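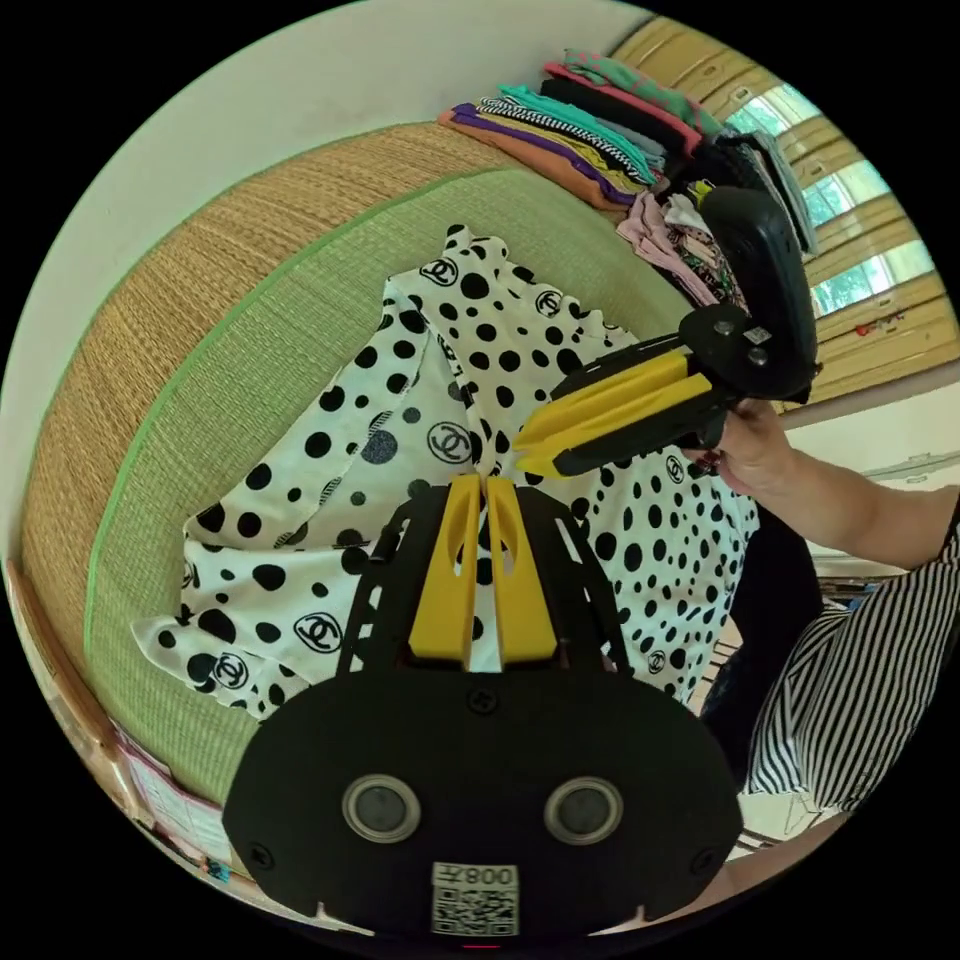

Fold for the Shelf You Have

Most advice on folding clothes begins with the garment. It gives a sequence of creases for a shirt, another for trousers, a third for a dress, and assumes that the result will fit wherever it has to go. I think the order is wrong. The first dimension to settle is the depth of the shelf, the second is the clearance above it, and the garment comes last. A fold is a way of converting an irregular flat object into a block of known size. If the block size is not fixed in advance, every item comes out slightly different, and a stack of slightly different items leans.

I worked for 9 years in the linen room of a residential school in Storkau, where 2,000 items went through on a normal Thursday and each one had to return to a numbered compartment. We did not have a theory of folding. We had a board cut to the compartment width, and anything that came off it wider was refolded. Karla Lozano, who ran the room before me, would not discuss technique with new staff at all until they had measured a compartment themselves. I thought this was excessive at the time. I now do the same thing at home, with a strip of card.

The surface matters more than the method. A bed is the usual choice and a poor one. A mattress yields under the hand, so pressure that should flatten a crease goes into the springs, and the fabric creeps toward the low spot where the person is sitting. A table is firm but often too smooth, and light synthetics slide across it. A woven mat sits between the two. It is flat and firm, and the weave has enough texture to hold a hem in place while the opposite side is brought over. Where the mat has a fabric border, the border gives a straight reference line, and you can square a garment to it by eye.

Mats have one fault, which is that coarse ones catch. Knits with a loose gauge should be folded on something else, or with a cotton sheet laid down first. I have not found this to be a problem with printed blouses, pajamas or T-shirts, which make up most of what any household folds.

Then there is the matter of prints. The common opinion is that pattern is irrelevant to folding, and for small repeats it is. For a large motif on a pale ground, such as dots of mixed size, I disagree. Stripes and checks tell you when a fold is off the grain, as the lines stop being parallel. Dots of unequal size tell you nothing. The eye tries to line them up and they were never in line, and the sleeve ends up short of the center by two fingers. Fold such a garment by its seams and ignore the printed surface. Put side seam to side seam, check with the fingertips, then flatten.

Ruffles are a separate case. A ruffled edge has several times the thickness of the cloth next to it, and if it is folded inward it produces a wedge. Keep it at the outside of the final block and place that side toward the back of the shelf. Aiguo Fan, who alters clothes on Prevach Street and has strong views on this, prefers to roll anything with a ruffle. I have tried it. Rolling protects the ruffle and wastes the shelf, since a cylinder in a rectangular space always leaves the corners empty. 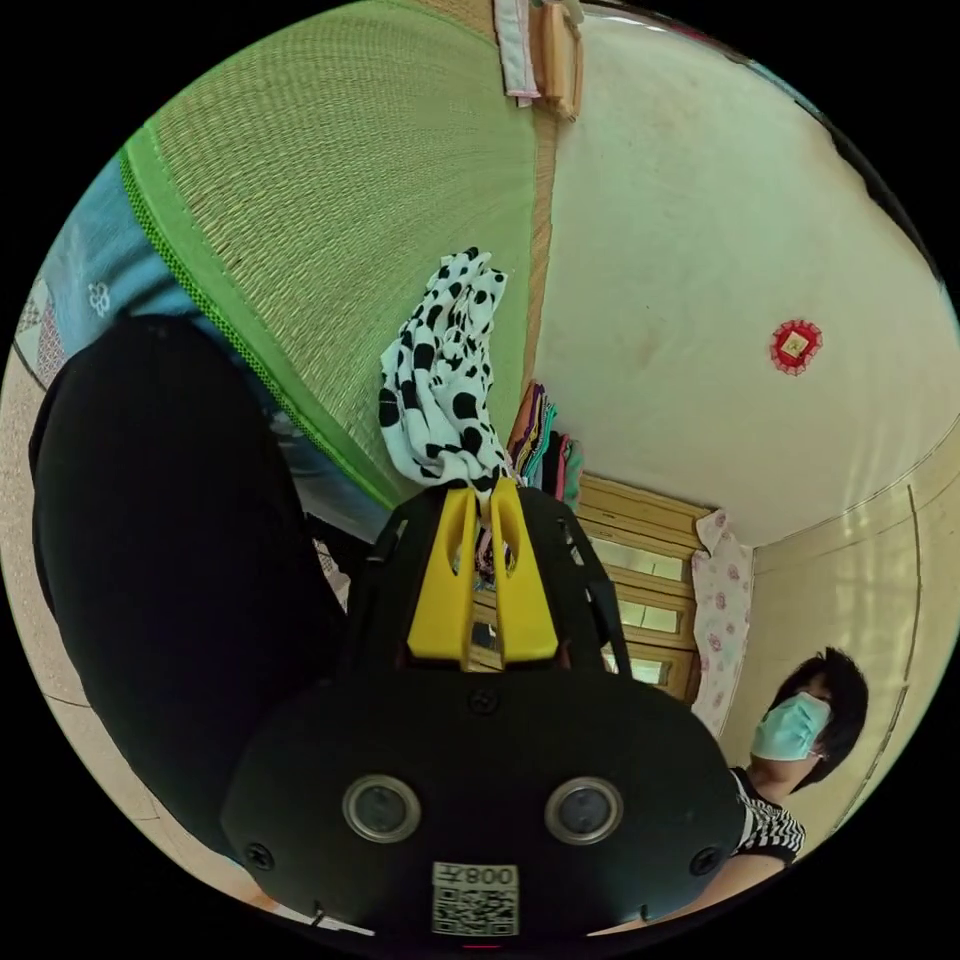 The spotted piece in hand, with the stack behind it on the wooden cabinet.

On stacking, I hold to two rules. Heavy items go at the bottom, and the folded edge faces out. The second rule is the more useful. A folded edge is a single continuous line and can be gripped and drawn out, while the open side presents four loose layers, of which the hand will take two. Color order is a matter of taste. I do not sort by color, and I notice that people who do sort by it stop after the second week. A mixed stack of purple, teal and pink is easier to search than a graded one, as each item contrasts with its neighbor.

The height limit is a practical question. A stack with nothing beside it, on top of a cabinet for instance, should be lower than one held in by side panels. I allow 30 centimeters inside a cabinet and less on top of one. Britta Brandes has written to me to say that this figure is too generous for silk and too strict for denim. She is right on both points, and the figure is for mixed cotton.

I will also argue against folding everything. The Dindeck system, which a relative gave me as a set of printed cards, has instructions for socks, underwear, scarves and dishcloths, with a separate card for fitted sheets. Small items do not form stable blocks and gain nothing from being made into them. A shallow box does the same job in a tenth of the time. The cards for shirts are sound, although the sleeve step is drawn backward on one of them.

What remains is the question of when. The usual practice is to let clean clothes collect until there is enough to justify the work. I understand the appeal, but cotton left in a heap sets its own creases, and a garment that has set has to be pressed flat by hand before it can be squared – an added step for every piece in the pile. Fold the same day. If that is not possible, lay the clothes flat in one loose layer over a chair back or a rail, and fold them in the morning.

Yuxi Xue's reply, on hanging versus folding in humid rooms, will follow in March.

Last updated: March

Contact: Lamisi Tsikata, Deng Household Papers | Copyright Deng Household Papers, all rights reserved | Back to top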